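Simulation > Grippers and end effectors > Three-finger vs parallel jaw, sink tasks

wristflange
Posted 2022-07-30
I'm comparing two end effectors in our simulated kitchen before we order hardware: the Coltness three-finger hand and the Enex parallel jaw. Same arm, same controller gains, fixed camera looking down the length of the sink. The task is moving a small glass bottle between the counter and the sink. Each hand gets 400 episodes per seed. The render has a dark stone sink with a grooved drainboard, marble around it and a black gooseneck faucet on the left. 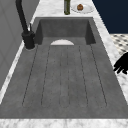 Approach is from the right, over the marble, so the faucet base is never in the path. The three-finger hand finished 534 of 800 over two seeds. The jaw did worse on upright placement and better on cycle time. I have not tuned either one.

gbosman
What friction are you using on the fingertips? The Coltness defaults are far too generous. I had a policy that looked fine until I cut the coefficient in half.

wristflange
Defaults. I can rerun at half.

torque_ripple
I would question the camera before the friction. From that viewpoint a black hand has almost no internal shading. It is a silhouette. If the policy is reading finger pose from RGB, it has very little to work with.

wristflange
Finger pose comes from joint state, so RGB only has to locate the bottle. Contrast on the bottle is acceptable – green glass on gray stone. 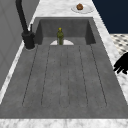

The failures I went through by hand were mostly tipping at release. 27 of them had the bottle pose correct to within tolerance one step before the fingers opened. To me that points at release timing, and the detector is fine.

torque_ripple
Correct according to the detector or according to the simulator state?

wristflange
Simulator state. I should have said so.

gbosman
Then look at the contact model on the grooves. Are they geometry or only texture? If they are only texture your bottle is standing on a flat plane and real ribs will behave differently. We went through this at Besirden and had to redo 1,360 episodes.

wristflange
Texture only. Collision mesh is flat.

fnava
I disagree that it matters at this stage. Both hands see the same flat plane, so the comparison holds. Absolute numbers will not transfer, but they never do.

gbosman
It holds only if both hands release the same way. Three fingers opening unevenly put a side load on the base, and ribs make that worse. The jaw has less of that problem. Flat mesh flatters the three-finger hand.

fnava
Fair. Run a subset with ribs then, same seeds.

wristflange
Will do, half friction first and ribs second. Assefa has a loaner jaw for us in September, so there is time.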